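How do I fold pull-on jeans so they stay folded in a drawer?

Laundry & Linen > Folding and storage

Posted by Zumora

I have switched nearly all my jeans over to the pull-on kind with an elastic waist. They are comfortable and I'm not going back, but I can't get them to fold like ordinary jeans. With a zip and button there is a flat waistband to line up. With elastic, the top gathers in and the legs end up wider than the waist, so when I fold one leg over the other I get a lump at the top and a loose bit at the side. By the time I've got to the bottom of the drawer to find a pair, the rest have come undone.

The drawer is 15 cm deep on the inside. I would like to stand them up on edge so I can see which is which, but they flop over. I've tried rolling and the rolls come out fat at one end. Hanging isn't an option because the wardrobe is full of coats and my partner's work shirts.

Most of them are a soft, light denim, nothing stiff. One pair on the table, legs one over the other, before I do the next fold:

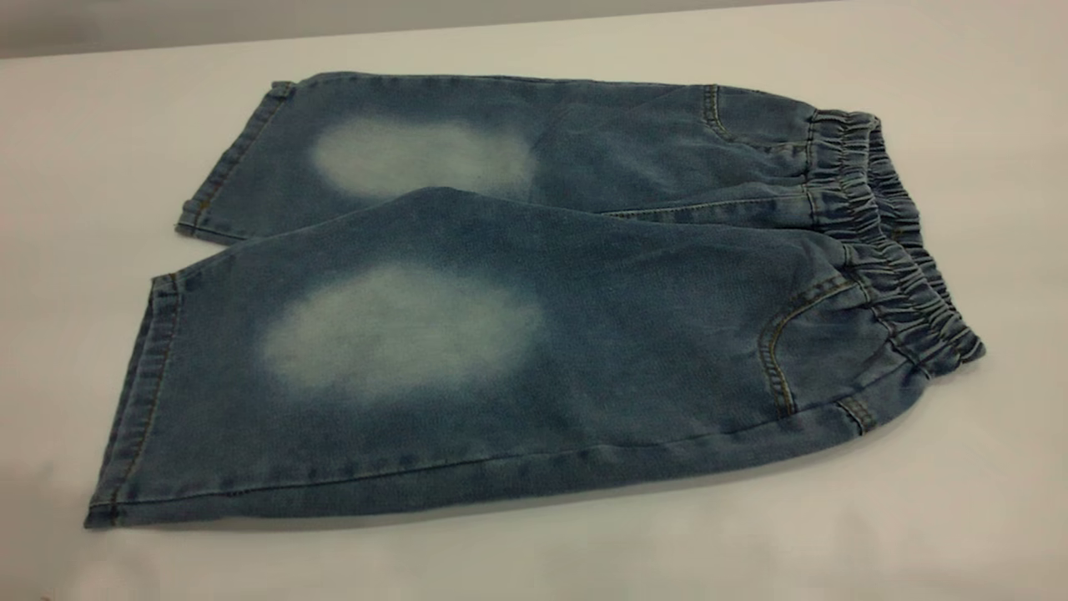 Faded pair, elastic waist, first fold

The legs never want to sit exactly on top of each other. Is that me, or is it the way they're cut? And should I be folding from the waist end or the hem end? I've seen both and they can't both be right.

Also, does folding across the knee make faded patches worse over time? I have an older pair that has gone thin along a line and I wonder if the drawer did it.

3 replies

Posted by Nellus

It's mostly the cut. The back panels on jeans are bigger than the front ones, so when you put one leg over the other the seams don't match the way they would on a pair of pyjama pants. Elastic makes it worse because the waist is pulling the fabric in and everything below fans out from it. Don't try to match the seams. Match the hems, then smooth upward and let the extra end up at the seat.

What I do with mine:

Lay them flat, front side up, waist to your right if you're right-handed. Give the legs a good tug at the hems so the knees aren't bunched.

Pull the waistband out to its full width and let it go gently. This gets the gathers even. If you skip it you'll have all the bulk on one side.

Fold one leg over the other. The seat will stick out in a point along the crotch seam. Tuck the point in so you have one long straight strip.

Bring the hems up toward the waist, but stop about a hand's width short. Leaving that gap is what fixes the lump. The waistband is already the thickest part and you don't want the cuffs sitting on top of it.

Now fold in thirds from the end with the knees, finishing at the waist. On the last fold you can push the folded end into the waistband like a pocket. The elastic holds it shut. That's the one advantage elastic has over a button – it grips.

Run your palm over it to press the air out. It should stand up by itself. If it leans, the thirds are too tall, so go to quarters. For your drawer you want the finished packet a bit under the full height or it will catch when you close it.

On the wear, I wouldn't worry. You'd have to fold on the same line for years. If a pair has gone thin in a line I'd look at the dryer first, or at ironing a crease in. I wash mine inside out in cool water and hang them by the hems.

Posted by Katiyar

Just roll them. Hems to waist, tight as you can, rubber band around the middle. Life is short.

Posted by Tromodeck

Nellus's method works, I've used something close to it for kids' pants and track pants as well. A couple of things to add.

Standing them up only works if the drawer is reasonably full. Two pairs in a wide drawer will fall over however well you fold them. Put in a shoebox without its lid, or a bookend, and move it along as you take pairs out.

Rolling is fine for a suitcase. In a drawer I found it takes up more space than folding, and the rubber band leaves a mark on soft denim. I used a strip of old T-shirt for a while and then gave up on it.

If you still can't tell pairs apart on edge, fold so the knee faces out. Faded jeans all look different at the knee and much the same at the back.

Posted by Zumora

Thanks all. Leaving the gap at the waist did it, and so did tucking the end into the elastic. I've done the whole drawer and they're standing. I had to go to quarters for the wide-leg pair. Will find a shoebox for the empty end.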